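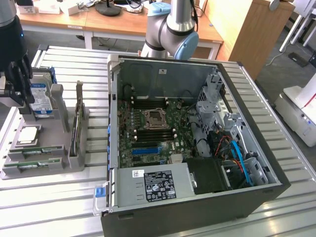
How to Assemble the Subaward Packets for a Multi-Campus Center Proposal

Domenica Danzer
Mar 6, 2021

The science in a center proposal gets written by brilliant people in the last week. The paperwork from the partner campuses has to be finished before that, by you. I have put together three of these, the most recent being Orside, which had seven partners and a shared inbox that ended up holding 1,035 messages. What follows is the order I work in now.

I'm assuming your campus is the lead, the partners will be paid through subawards, and you have been told the whole thing is "basically done."

Before you start

Get the solicitation and read it yourself. The PI has read the first page and the dollar amount. Mark every sentence that mentions partners, cost sharing, page limits or letters. Our last one ran to 76 pages, and the rule that mattered most to us was in a footnote.

Then ask your own sponsored programs office for its internal deadline. It will be earlier than you would like. Put it on the calendar as the real deadline and don't tell the faculty there is a later one. They know, but it's worth a try.

Step 1. Find the right person at each partner

You need two contacts per campus: the scientist and the grants administrator. Ask for both in the first email. The scientist will reply "just send it to me." Ask again.

Check that the administrator covers the right department. At Silau I spent four days writing very pleasant notes to someone who handled the music school. She was very pleasant back.

Step 2. Send one request with everything in it

For each partner I ask for:

Statement of work, one page
Budget by year, in our spreadsheet
Budget justification
Biographical sketches and current support for everyone named as senior personnel
Negotiated indirect cost rate agreement
Signed commitment form
Facilities description

Attach the blank templates. Put the due date in the subject line. If you send three emails you will get answers to the second one.

Step 3. Set the partner deadline

I use 20 working days from the request, with the due date on a Tuesday. Friday deadlines are read everywhere as Monday morning, and Monday morning is a flexible idea at a university.

Send a reminder at the halfway point. Keep it short and include the attachments again, even though they already have them. They do not have them.

Step 4. Check the budgets before you admire them

Open each spreadsheet and look at these first:

Do the years match yours? Timidier budgeted for four years of a five-year project and was quite cheerful about it.
Is the indirect rate the one in the agreement they sent?
Is tuition in the right place, and left out of the indirect base if their agreement says so?
Are the raises built in at the partner's own percentage?
Does the total match the total on the signed form?

That last one catches more trouble than the rest combined. When a scientist changes the budget after the form is signed, you need a new form. There is no charming way around it. Shih-chieh Hung, who trained me, kept a folder of the charming ways people had tried.

Step 5. Read the statements of work next to each other

Read them in one sitting. You're looking for two campuses promising the same thing and for anything the project description promises that no campus has agreed to do. On Orside, both the Kwok group and our own imaging people had claimed the training workshop, and the outreach program belonged to no one at all. A conference call settled it in an hour. Ten minutes of that was about the workshop and the rest was about who would have to do outreach.

Don't rewrite the science. Send a note to the PI with the two paragraphs pasted side by side and let them discover the problem.

Step 6. Name the files like a dull person

Partner, document, version number. Silau_Budget_v3. Never "final." I once received 13 files with "final" in the name from a single campus, and the correct one was called "Copy of use this."

Step 7. Build the combined budget last

Wait until every partner's numbers are in and signed. Add the subaward totals to the lead budget, then check how your institution applies indirect costs to subawards. Many only charge it on the first portion of each one. Ask Pei-shan Tseng or whoever your equivalent is, and bring a snack, as it takes a while to explain.

Step 8. Upload early and look at the PDF

Systems will accept a document and then print it sideways. Page through the assembled proposal from beginning to end and compare it with the list in Step 2, partner by partner. Have someone else do the same the next day.

If a packet is still missing at this point, call. Use the telephone. People are so startled by it that they generally send the form while you're still on the line.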